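Textbooks > Textiles for Everyday Life > Chapter 8
Contents Previous Next Glossary Index
Last updated: April

Chapter 8
Why Knits Stretch

I ruined my first good sweater when I was 13. It was a birthday present, and I pinned it by the shoulders to a clothesline in Rondley, soaking wet, and went off to swim. By dinnertime it would have fit my uncle Roy. I cried, my mother laughed, and I've been a little obsessed with knit fabric ever since (so you could say this whole chapter started on that clothesline!).

In Chapter 7 we looked at woven cloth, where two sets of yarns cross each other at right angles. Knits are built another way. A knit is made of loops, each one pulled through the loop before it, row after row. Tug on a loop and it changes shape: it gets longer and thinner, or shorter and wider, depending on which way you pull. The yarn itself may hardly stretch at all. Most of the give comes from the loops shifting around, and that's why a plain cotton T-shirt can slide over your head while a plain cotton dress shirt needs buttons.

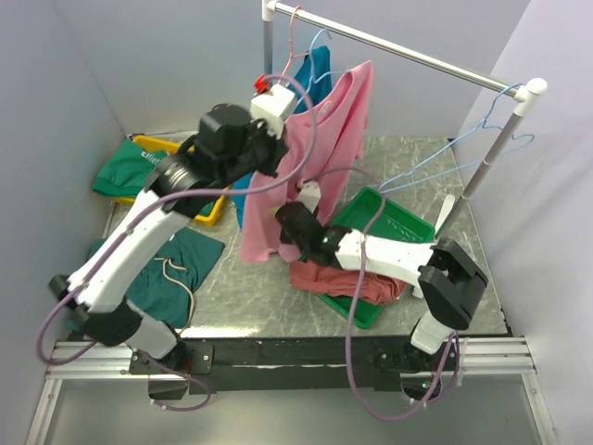
Two words to learn before we go any further. A column of loops running up and down the fabric is called a wale, and a row running side to side is called a course. I mixed these up for an entire semester until my lab partner, Tania Seneviratne, told me to think of the courses of a meal, served one after another. Most jersey stretches more across the width, along the courses, than it does up and down. Try it on whatever T-shirt you have on right now — go on, I'll wait.
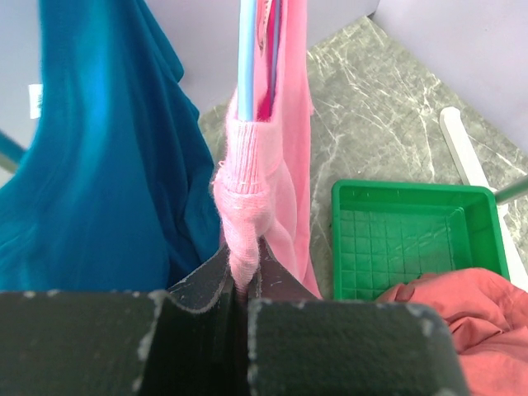 Gravity is a sneaky kind of pull, and it's the one that got my sweater. Every loop near the top of a hanging garment carries the weight of all the loops under it, and water makes that weight much bigger. Now picture a light pink knit hanging straight down with its lower end gathered and gripped. Any downward tug there would travel up the wales, loop by loop, and the fabric would try to get longer and narrower. Whether it springs back afterward depends on the fiber, the twist of the yarn, and how tight the stitches are. Wool is pretty forgiving when it's dry. Cotton, less so.

You'll measure all this for yourself in Lab 8, using a strip of jersey 40 centimeters long, a ruler, and a set of small weights. Cut your strip along the wales, and mark the top edge with chalk before you hang it up. We'll start with plain jersey and save ribbing for section 8.2.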